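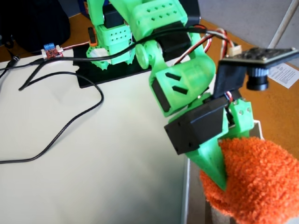
Teaching a Low-Cost Arm by Leader-Follower Control
Project report, second semester
Brittany Friesen, Walter Villanueva, Dayana Pacheco
Supervisor: Ulises Chávez

1. Aim
We wanted to know whether people with no robotics background could record usable demonstrations on a printed arm. The task was handling a soft cloth item at a container. Cloth changes shape every time it is touched, so fixed waypoints were of little use to us.

2. Setup
The follower arm is 3D-printed in green plastic and driven by servos, with a camera mounted at the wrist. The operator moves a second, unpowered arm of the same proportions, and the follower copies its joint angles. We put a white sheet over the tabletop after early trials, as the wood grain was confusing our colour threshold. The orange item was kept for the whole project.

Walter wrote the recording software, which we named Durnen. It saves joint positions and wrist video to one file per demonstration.

3. Procedure
Six operators took part. Each had 5 minutes of free practice before recording began. An attempt was thrown out if the operator stopped partway or if a cable caught on the arm. We finished with 499 demonstrations, later than planned – the elbow servo failed in August and the replacement was slow to arrive.

4. Observations
Operators tended to press too hard with the finger. There is no force feedback on the leader arm, so they judged contact by eye. Fredy Grajales suggested slowing the follower near the container rim, and this made for smoother recordings.

Clock drift between video and joint data was our worst fault. Files from the first batch had to be realigned by hand, and five could not be recovered.

5. Further work
The cables need proper clips along the upper links. We would also like to repeat the recordings with a stiffer fabric and a second, fixed camera.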